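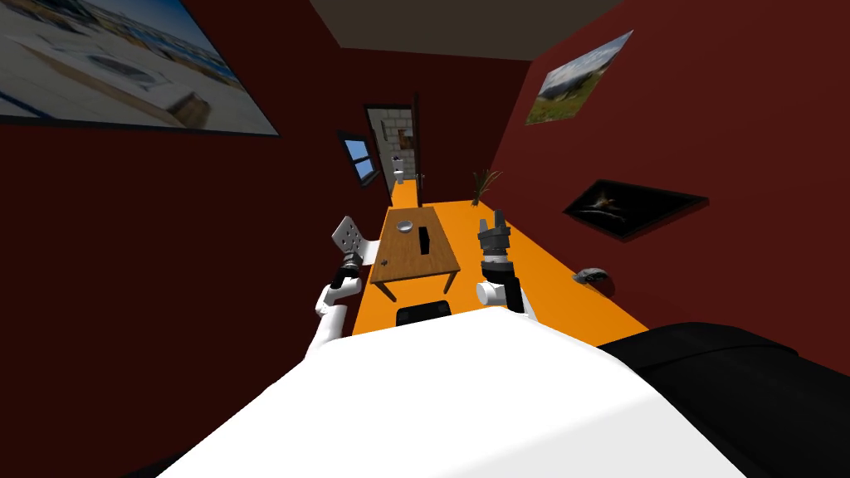

*Head view from the sim, red room layout. Right gripper open, bowl and black box on the table.*

**Ticket:** Episodes rejected at export, bowl pickup task
**Opened by:** Socorro Guzmán
**Assigned to:** Costel Vukadinović
**Status:** open, workaround in place

**Problem**

We owe the Kerstead training run 200 accepted episodes of the bowl pickup in this room. The exporter took the first 50 without complaint. After I pulled the new Pemar build it started rejecting episodes with `action/state length mismatch`. Playback in the viewer looks normal. The arms move, the bowl gets lifted, the success flag is set. The rejects are all from this layout. I ran a short batch in the plain gray room with the same build and those exported fine.

**What I tried first**

- Restarted the teleop server and the sim. No change.
- Cleared the episode cache. No change.
- Recorded with only the left arm enabled. Still rejected.
- Went back to the old scene file. It won't load in the new build.

**Costel, 12 July 2026**

Opened seven of the rejected files. In each one the state stream is shorter than the action stream, and the missing steps are all at the start. The recorder begins writing actions as soon as the operator presses the pedal, but state only starts once the scene reports ready. This layout takes longer to report ready than the gray room. I suspect the wall pictures, which load at full texture size. Not confirmed.

Can you wait until the status line says `scene ready` before pressing the pedal, and send me ten or so?

**Socorro**

Did that. All exported except one, and on that one I pressed early out of habit.

**Hatsue Furukawa**

Please don't pad the old files to make them pass. Somebody did that on the Wullau set and we trained on frozen state for the first part of every episode. The policy learned to sit still before reaching. Trim the actions or throw the episode out.

**Costel**

Agreed, trimming. Script is `trim_head.py` in the tools folder. It drops leading actions with no matching state and leaves the rest alone. Ran it on the rejects and 85 of them now pass. The others lose part of the reach, so I moved them to `discard/`. Socorro, please spot check a few of the trimmed ones before they go in the set - mainly that the first state shows the arms before they start toward the table.

**Socorro**

Checked a handful. Start poses look right. One has the gripper already moving at the first step, moved that to discard too.

**Still to do**

- Block the pedal in the recorder until the scene is ready (Costel)
- Shrink the wall textures and time the load again (Édgar Cárdenas)
- Record the remaining episodes, same layout, bowl position randomized as before (Socorro)
- Add a length check at save time so this shows up while the operator is still at the station

Keep this open until the pedal change is merged.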